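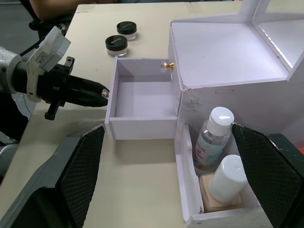 6.4 Fault 136: Load limit reached while pulling a drawer

The Nolance controller raises fault 136 when the pulling force stays over the set limit for 2 seconds. The arm stops and holds position. The gripper keeps its grip on the knob, and the drawer stays where it was when the fault came up.

CAUTION: Keep hands and forearms off the table until the status light is steady. A stopped arm is still powered and can move up to 10 mm when the grip is released.

To clear the fault:

1. Press Hold on the Kokkonen pendant. Do not press Resume.

2. Look at the drawer from the side. If it is at an angle in its opening, go to step 3. If it is straight, go to step 5.

3. Set grip force to zero and open the fingers from the pendant. Do not pull the knob free by hand.

4. Jog the arm straight back from the knob, then push the drawer in by hand until it sits square. On light boxes such as foam board, support the front panel with the other hand.

5. Check that the knob is tight. A small faceted knob can turn in the fingers and trip the limit with no jam present.

6. Clear the fault and run the drawer routine once at low speed.

Note: The factory pull limit is 6 N. Raising it will hide the fault but can tear the knob out of a foam board front – correct the approach angle first (section 6.2).

Note: Controllers set up before January 2025 log this fault as "Ileck axis load" with no number. The steps are the same.

If the fault returns on the low-speed run, save the log and send it to Nanudov service before using the routine again.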